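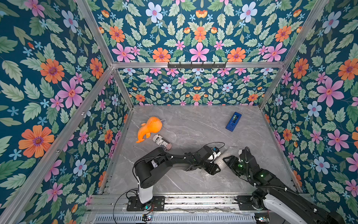
La celda bimanual Trellov B2 es un equipo de sobremesa para registrar demostraciones por teleoperación con dos brazos seguidores y, en la versión ampliada, también por guiado manual directo. Se suministra con estructura de perfil de aluminio, bases, software de registro y puesto de mando con dos brazos líderes. Los seguidores se fijan al conjunto de perfiles delantero, de modo que ambas pinzas alcanzan la zona central del suelo y pueden trabajar enfrentadas sobre una misma pieza, como la lámina de plástico de burbujas. El perfil horizontal trasero admite accesorios; el colgador negro de ganchos se monta hacia su centro.

Principio de funcionamiento

El operador mueve los brazos líderes y los seguidores reproducen la posición articular. La apertura de cada pinza se gobierna con un gatillo independiente. El registro comienza y termina con un pedal de dos posiciones, y cada episodio se guarda con las posiciones mandadas, las posiciones medidas y las imágenes sincronizadas en un solo archivo. Los episodios fallidos pueden marcarse desde el mismo pedal sin interrumpir la sesión.

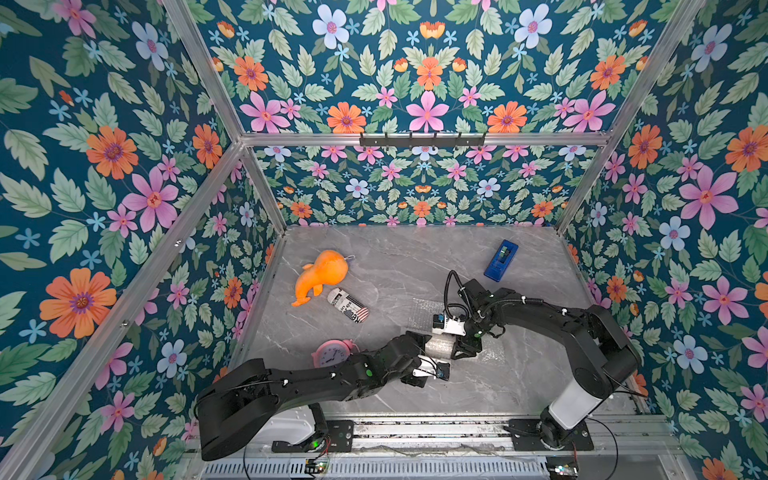
El material deformable es el caso de uso más exigente para la copia articular, porque la pieza cambia de forma durante el agarre y el operador corrige de manera continua. Se recomienda mantener la escala de movimiento en 1:1 y reducir la velocidad máxima al 64 % durante las primeras series. Con la lámina de burbujas entre las dos pinzas conviene que el operador disponga de las vistas de muñeca además de la general: cada pinza lleva su pequeña cámara. Los objetos ajenos a la tarea, como el dispensador azul de cinta o el despertador rosa, introducen variación visual en el conjunto de datos y deben anotarse en la ficha de sesión.

Características técnicas

Brazos seguidores: 2
Brazos líderes: 2
Frecuencia de registro: 54 Hz
Apertura máxima de pinza: 94 mm
Modos de demostración: copia articular, copia cartesiana, guiado manual (solo B2-G)
Formato de salida: un archivo por episodio, con índice de sesión
Parada de emergencia: en el puesto de mando, con corte de par en los cuatro brazos
Paneles de fondo: intercambiables, lisos o estampados

Guiado manual (B2-G)

En esta versión los seguidores disponen de compensación de gravedad y pueden llevarse con la mano hasta la postura deseada. El modo se activa brazo por brazo. Resulta adecuado para definir posturas de aproximación; para tareas bimanuales completas se aconseja la teleoperación, que deja libre el campo de las cámaras.

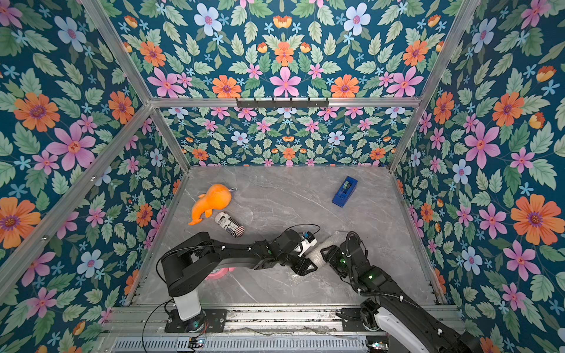 Trellov B2: pinzas próximas entre sí sobre el plástico transparente.

Puesta en servicio

1. Fijar la estructura a una superficie nivelada.
2. Conectar los seguidores y después los líderes.
3. Llevar los cuatro brazos a la postura de referencia y ejecutar la calibración.
4. Grabar 3 episodios de prueba y comprobar la sincronía entre vídeo y articulaciones.

La calibración debe repetirse tras cualquier cambio de pinza o de soporte de cámara.

Opciones y pedidos

TRL-B2: celda completa con teleoperación
TRL-B2-G: celda completa con teleoperación y guiado manual
TRL-B2-P: juego de paneles de fondo
TRL-B2-K: juego de dedos de repuesto para pinza paralela

Fabricante: Aebischer. Distribución y servicio técnico: Detik, Jovville. Plazo de entrega y precio según configuración, previa solicitud de oferta.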